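3.2 Storage on and near the work surface

The second part of the study looked at small storage units that people keep on top of a table. We had first planned to leave these out, because the household survey form from Vanthorpe counts only built-in storage and free-standing cupboards. After the first home visits it was clear that a lot of daily sorting takes place in small drawer units, and that leaving them out would give a poor account of where things end up. They were added to the protocol in May, before the second round of visits.

Participants were asked to put away 20 everyday items using whatever storage was within reach of a seated person. The items were the same for every session and were handed over in a paper bag. No instructions were given about which items belonged together. Participants could leave a drawer open between items or close it each time, and they could move the unit if they wanted to. A session ended when the participant said it was finished or when 10 minutes had passed.

The tables differed between sites. At the Clondow site we used a table with a light wooden top made of planks, with the grain and the knots left visible (Figure 4). Small items were harder to pick out against this surface than against the plain white top used at Aguiar, and several participants mentioned it in the interview afterwards. We did not correct for this difference in the timing results, but the two sites are reported separately in Section 4. 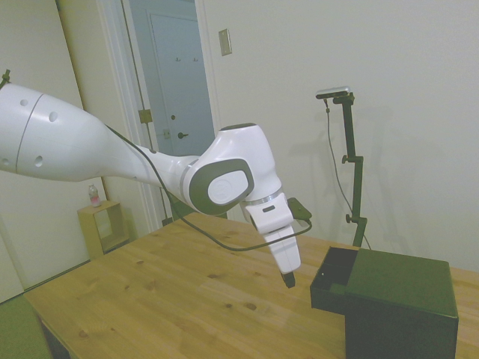 Figure 4. Plank-top table and dark drawer unit, with the drawer open.

3.3 Coding of drawer use

Each session was coded by two people working separately. For every item, the coders noted the place where it was put down, whether the drawer was already open at that moment, and whether the item was later moved. An item that was put back in the bag was coded as unsorted. Teemu Kallio prepared the coding sheet and settled the cases in which the coders disagreed.

An open drawer was defined as one with a gap wide enough for a hand. Drawers that had been pushed in but had not closed all the way were coded as closed. We dropped 9 sessions in which the view of the drawer was blocked for most of the time, which left 60 for the analysis. Items left on the tabletop were given a code of their own, and those placed on top of the unit were grouped with them.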